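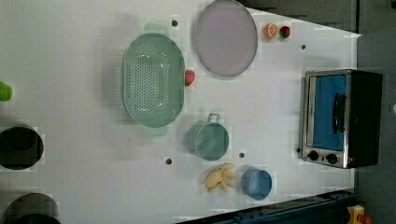

Figure 7.1 Overhead view of a tabletop workspace with kitchen items, toy foods and a toaster oven.

Chapter 7
From Pixels to a Plan: Software for Tabletop Manipulation

In this chapter you will learn
how a scene list is built from an overhead view
why a second camera near the fingers changes the list
how a planner uses the list to choose the next motion
what a log must contain for a failed run to be studied later

7.1 The scene list

Chapter 6 ended with an arm that could follow a path. Someone still had to supply the path. In this chapter the path comes from the software, and the software starts with a picture and an instruction such as "put the banana bunch in the saucepan."

The first product of perception is a scene list. Each entry in the list holds a name, a position on the table, an outline and a confidence score. For the table in Figure 7.1, the list would include the oval colander, the saucepan, the blue cup, the bananas, the orange half, the plate and the toaster oven. It would also include pots at the left side that are only partly in view. Partial objects belong in the list. A planner that has never heard of a pot will send the elbow of the arm straight through it.

Color alone is a weak guide to a name. The colander and the saucepan are both mint green and not far apart in shade, so a program that groups pixels by color has trouble telling which is which. Shape does better in this case. The colander is a long oval with a tab handle at each end, and the saucepan shows a circular rim with a small loop handle. The small red items near the plate and the colander raise a different problem. From directly above, one of them shows a leafy cap and is easy to name as a strawberry. The other shows a hint of green at its tip and should get a lower score.

The table itself can also fool a detector. Its top has small round holes in it, and a dark round spot on a white surface looks a good deal like a small dark object. The usual remedy is a background map. The map is recorded once, with the table clear, and stored with the camera calibration. Any detection that falls on a known hole and is no larger than the hole is dropped from the list.

7.2 The running system

The examples in Part Two use a software stack called Guda. It has 3 main processes, and they exchange messages over a local network.

The perception process reads the cameras and publishes the scene list. The planning process reads the list and the instruction and publishes a target pose and a path. The control process reads the path and sends joint commands to the arm.

The processes run at different rates. Control sends a new command 400 times a second and must never wait for the other two. Perception takes 40 milliseconds to update the list. Planning runs when it is asked. Because of these differences, every message carries the time at which its data was captured. The time at which the message was sent is stored in a separate field and is used only for debugging. Students who mix up the two fields will see an arm that reaches for the place where an object used to be.

7.3 Adding the wrist camera

An overhead camera covers the whole table but has a poor view of anything under the hand. As the gripper comes down, it hides the object it is about to pick up. A camera mounted at the wrist moves with the hand and keeps the space between the fingers in view.
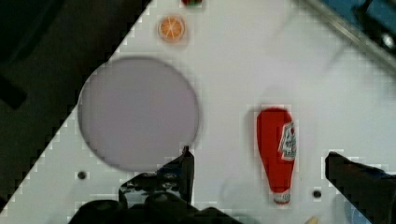 The wrist camera brings its own difficulties. Its view changes with every motion of the arm, so each detection has to be converted to table coordinates with the pose of the wrist at the moment of capture. An error of a few degrees in the wrist angle moves a far object by more than the width of a finger. The fingers are also part of every view. Guda draws a mask from the known geometry of the gripper and ignores the pixels inside it. Without the mask, a shiny black finger may be entered in the list as an obstacle, and the planner will refuse to move.

Take a ketchup bottle lying on its side. Its long axis runs from the wide base to the cap, and a two-finger gripper should close across that axis. The wrist view gives the direction of the axis with good accuracy. The label gives less help. Printed lettering at this range is often too blurred to read, and the name should come from the shape and color of the bottle.

When both cameras report the same object, the two entries are merged. Guda compares their table positions and their names. If the positions agree and the names do not, the merged entry keeps both names until a later view settles the matter.

7.4 What to log

The Clovutport recordings supplied with this book contain 184 runs. Each run stores the camera streams, every scene list, every plan and the joint commands. Storing the lists may seem wasteful when they can be computed again from the video. They are stored so that a reader can see what the planner was told at the time, with the version of the detector then in use. Open the first run in the Hanrahan viewer before you go on to Section 7.5, and step through it one list at a time. Note each point where an entry appears, disappears or changes its name. You will need these notes for the merging rules in the next section.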